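3.2 The desk and its hutch

The second workstation in our sample differs from the others in that storage and writing surface form a single piece. The desk has a flat top with a gray wood-grain finish, and a hutch of the same gray rises from its back edge, divided into open compartments. There are no doors in front of the compartments. Whatever is put away stays in view, and we chose the desk for that reason. In the closed-cabinet offices described in Section 3.1, participants could clear a surface by pushing everything behind a door, and we could not tell from the result whether an item had been given a place or only hidden.

We follow the usual division between resident items, which live on the furniture for weeks at a time, and transient items, which pass over it in the course of a day. A vase of flowers is a resident item. A drink bottle is transient in principle, but in the diaries it often stays long enough to be treated as resident by the people who sit nearby. Pens and markers are the hardest group to place. They are small, they are used at the desk top, and they can be put down almost anywhere without getting in the way. Figure 2 shows the desk with items of all these kinds. 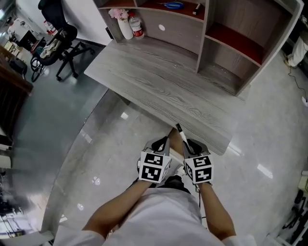
Diaries were kept on the Plesita form, which asks for the item, the place it was picked up from, the place it was put down, and a short reason. Over the study period the forms produced 3878 entries across 16 desks. An entry was made only when an item changed place. Picking up a marker, writing with it, and returning it to the same spot was not an entry. Where two items were moved together, each got its own line.

We coded places at three levels. The first is the work surface itself. The second is the lower shelving, meaning any compartment a seated person can reach without leaning far forward. The third is everything above that, including the top of the unit. The boundary between the second and third levels was set by trial with a seated member of the team at each desk, and marked on a sketch that was kept with the forms. It was not marked on the furniture, as an earlier attempt at the Brelletti site had shown that tape on a shelf edge changes what people put there.

Flowers behaved in the same way at nearly every desk. They were placed on a shelf or on top of the unit, and they stayed there. Participants gave reasons such as "nicer up there" or "keeps the desk free." Real flowers came down for water, but artificial ones had few entries of any kind. Bottles moved back and forth between the surface and the lower shelving, usually at the start and end of a spell of work. Writing tools ended up at all three levels. A marker on the surface and another on a shelf was an ordinary finding, and participants rarely saw it as untidy.

The layout of the hutch matters here. A wide open section behind the work surface invites larger items, while the small compartments tend to collect single objects that have nothing to do with each other. The upper shelves are useful for things that are looked at and less useful for things that are handled. None of the participants complained of a lack of space. Several said that there were too many possible places for a pen, and that they would sooner have had one fixed cup or tray.
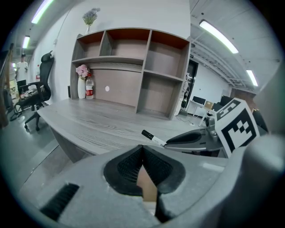
Ghislain Sandhu, commenting on an earlier draft, objected that a pen lying on a desk should not be counted as misplaced at all, and that for many office workers the surface is where a pen belongs. We accept the point. In the revised coding a writing tool on the surface is recorded as "in use position" unless the diary names another home for it. The change moved a number of entries out of the misplaced group, and the comparison with the Gill desks in Section 4 uses the revised codes throughout.

Sandhu also asked whether chairs should be included, given that bags and clothing are often left on them. We did not collect chair entries in this round. The Grosis form, which we plan to use from November, has a separate line for seating.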